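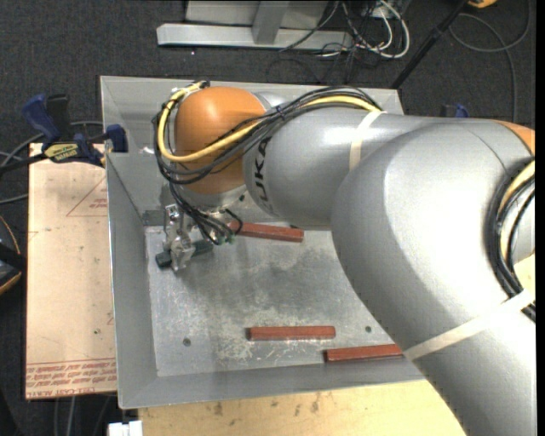 Unit 4: Sag, Slack and Support in Hanging Lines

Course handout, Building Services Foundation, Wamthorpe
Prepared by Charmaine Sibiya; worked example checked by Arlindo Barbosa

4.1 Scope

This unit covers lines that hang freely between two fixed points: overhead wires, suspended cables, ropes and light chains. Lines laid in trays or clipped along their full length are dealt with in Unit 5. Students should have completed the unit on forces at a joint before attempting the exercises.

4.2 Terms

Span (L): the horizontal distance between supports.
Sag (d): the vertical distance from the straight line joining the supports to the lowest point of the line. Where the supports are at different heights, see 4.6.
Slack: the length of the line minus the straight distance between supports. Slack and sag are often confused in site notes. They are related, but a small slack gives a surprisingly large sag.
Unit weight (w): weight per metre of the line, in newtons per metre. Include any sheath, ties or fittings spread along the line.
Horizontal tension (H): the sideways part of the pull in the line. It is the same at every point along a free span carrying only vertical load.

4.3 Shape of the line

A uniform line hanging under its own weight takes the shape of a catenary. When the sag is small compared with the span, the curve is very close to a parabola, and the parabola is used throughout this unit. The usual limit is a sag of one tenth of the span. Past that limit the full catenary should be used; tables are in the back of the course reader.

For supports at equal height:

H = wL² / 8d

The tension at each support is greater than H and is found from

T = √(H² + (wL/2)²)

The length of the line is

S = L + 8d² / 3L

Halving the sag doubles H. A line pulled nearly flat therefore puts a heavy load on its fixings, and no real line with weight can be pulled perfectly flat.

4.4 Worked example

A cable with a unit weight of 3 N/m is hung between two walls 20 m apart, with both fixings at the same height. The permitted sag is 0.5 m. Find the horizontal tension, the tension at the supports and the length of cable.

Check the limit: 0.5 / 20 = 0.025, so the parabola may be used.
Horizontal tension: H = (3 × 20²) / (8 × 0.5) = 1200 / 4 = 300 N
Vertical load at each support: wL/2 = 3 × 10 = 30 N
Support tension: T = √(300² + 30²) = 301.5 N
Length: S = 20 + (8 × 0.5²) / (3 × 20) = 20.033 m

The slack is 33 mm. An error of a few centimetres when cutting or clamping would change the sag a great deal. Lines of this kind are set by measuring the sag on site, with the cut length used only for ordering.

4.5 Temperature

Most lines lengthen as they warm. The sag rises and the tension falls. In cold weather the reverse happens, and the fixings must be checked for the lowest temperature expected. A line set in July to a comfortable sag may be overloaded in winter. The setting temperature should be written on the job sheet beside the sag. The Kallora case study in the reader includes a full set of readings taken over one year; note that its tension column was recorded at the upper support only.

4.6 Supports at different heights

Measure the sag vertically at mid-span from the straight line joining the supports. The formula for H still applies, with L taken as the horizontal distance. The lowest point of the line moves towards the lower support and, on a steep span, may not lie between the supports at all. The upper support always carries the greater tension.

4.7 Exercises

1. A line with w = 2 N/m spans 30 m between supports at equal height. Find H for a sag of 0.75 m, then for a sag of 1.5 m.
2. A fixing has a working limit of 1,085 N. Using w = 4 N/m and L = 40 m, find the smallest sag that keeps the support tension within the limit.
3. Show that the slack for a small sag is proportional to the square of the sag when the span is fixed.

Show units at each line of working. Answers to exercise 2 should be rounded up to the nearest 10 mm. Hand in written work to Ruan Mthembu before the Unit 5 session.

4.8 Reading

Course reader, chapter on flexible lines, omitting the section on ice loading.
Ntuli and Chaimongkol, site notes on the Tiletti footbridge, pages on hanger setting.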